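発表メモ(読み上げ用) 空き家の賃貸転用と家賃補助について
2018年1月31日(水) 住宅政策勉強会 第2部
発表者:ステラ・パスク(Stela Pascu)

はじめに
第1部のリサル・ンガウさんの話は人口の見通しが中心でした。私からは、グレルンホルム地区の既存住宅をどう使うかに絞って話します。新築の話はほとんどしません。持ち時間は質疑を除いて21分です。資料の3ページから始めるので、1、2ページは飛ばしてください。

調査の対象
調べたのは地区内の空き家329戸です。長屋の住戸も1戸ずつ数えています。別荘として使われているもの、相続の手続き中で所有者が決まっていないものは入れていません。市の台帳と戸数が合わないのは、台帳が棟単位で作られているためです。この点は毎回質問が出るので、先に言っておきます。

329戸のうち、所有者から回答があったのは132戸でした。回答のなかった家については、外観の確認だけで済ませています。したがって、これから話す所有者の意向は132戸分の話です。地区全体に引き伸ばして考えないようお願いします。

(ここで一度、会場の表情を見る。台帳の件で手が挙がったら短く答えて次へ)

所有者が貸さない理由
いちばん多かった答えは「改修費を回収できる見込みがない」でした。次が「荷物が残っている」、その次が「一度貸すと返ってこないのではないかと不安」です。家賃の水準そのものを理由に挙げた人は多くありません。貸したい気持ちはあっても、最初の出費と契約の終わり方が見えないので動けない、という答えが目立ちました。

荷物の件は軽く見られがちですが、処分の費用は所有者にとってかなりの負担です。仏壇や写真の扱いに困っているという記述も複数ありました。改修の補助金はあっても、片付けには使えません。窓口で断られて、そこで話が止まった例があります。

契約の不安については、定期借家の説明で解消する部分が大きいと考えています。フロール・チャベスさんの窓口では、契約書のひな形を見せながら説明する形に変えました。相談時間は長くなりましたが、二度目の来訪につながるケースが増えたと聞いています。数字はまだまとまっていないので、今日は出しません。
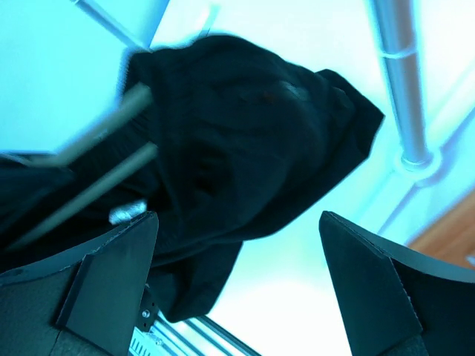

借りる側の事情
次に借りる側です。相談に来るのは、ひとり親の世帯、単身の高齢者、勤務先が変わったばかりの若い世帯が主です。収入に対して家賃の負担が重く、光熱費を入れると手元にほとんど残らないという相談が続いています。

古い住宅は家賃が安くても、断熱が悪ければ冬の暖房費がかさみます。家賃だけを見て「手頃」と呼ぶと、実際の負担を見誤ります。私たちの集計では、家賃に光熱費と共益費を足したものを住居費としています。駐車場代は別に扱いました。車がないと通勤できない地区もあるので、ここは異論があるところです。

保証人の問題も残っています。高齢の単身者は、家賃を払えるかどうかより前に、緊急連絡先がないことで断られます。家賃補助を厚くしても、この部分は変わりません。

ヴァンデル団地の試み
資料の7ページです。ヴァンデル団地では、昨年の6月から空き住戸を6戸借り上げて、又貸しの形で運用しています。借り上げているのは管理会社のマリネスクです。所有者には毎月決まった額が入り、空室の期間は事業側が負担します。改修は水回りと窓だけに絞りました。

6戸ですから、これで何かが証明できたとは言いません。ただ、入居の手続きで何に時間がかかるかはよく分かりました。長かったのは補助の審査で、工事よりも待たされた住戸があります。審査の書類が世帯ごとに違い、足りないものが後から見つかるためです。ヴェロニカ・ストイカさんが作った確認表を資料の最後に付けましたので、窓口を持っている方は使ってください。書き換えても構いません。

(時間が押していたら次の項目は飛ばす)

家賃補助の設計について
補助を入居者に直接渡すか、家主に払うかで意見が分かれています。直接渡す方式は引っ越しても続けやすい一方、滞納を心配する家主が敬遠します。家主払いは安心されますが、補助の分だけ家賃が上がるおそれがあります。ヴァンデルでは家主払いとし、契約時の家賃を据え置く条件を付けました。

期間も論点です。今は1年ごとの更新ですが、子どもの学校のことを考えると短いという声がありました。私は3年程度が妥当だと思っています。根拠は聞き取りだけなので、個人の意見として聞いてください。

お願いしたいこと
まず、片付け費用を改修補助の対象に含めるかどうかを、来年度の要綱の見直しで取り上げてください。もう一つは、緊急連絡先を引き受ける団体を窓口で紹介できるようにすることです。どちらも大きな予算を必要とするものではありません。

回答のなかった所有者への再調査は、グリア・レノックスさんの班が引き継ぎます。郵送のほか、固定資産税の通知に案内を同封できないか、担当課と相談中です。

(質疑へ。想定される質問:台帳との差、民泊との関係、耐震基準を満たさない家の扱い。耐震については資料の9ページの表を出す)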